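Stonbridge library gets faster internet before the winter

The public library in Stonbridge will close its computer room for 11 days in December, while the old network is replaced. The reading hall and the children's corner stay open as usual, until 1715.

The work is done by Testent, a company from Flullville. It will bring a new line into the building and change the cables on both floors. The speed for visitors should then reach up to 900 megabits per second. 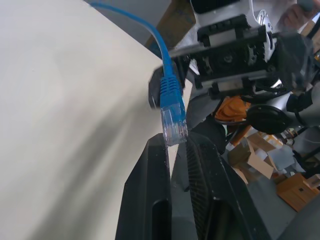

Where can people print their papers during the closing?
At the front desk, where one computer and one printer will be kept for this purpose.

Danica Jurić, head of the library, told us that many visitors were complaining of slow connection in the afternoon hours, when the school students come. Last year 1146 people used the computer room, and a big part of them came to fill in job forms.

Evening computer lessons with Zuweira Nutsugah are moved to the Salameh hall for this time. Persons who are already signed up do not need to sign again.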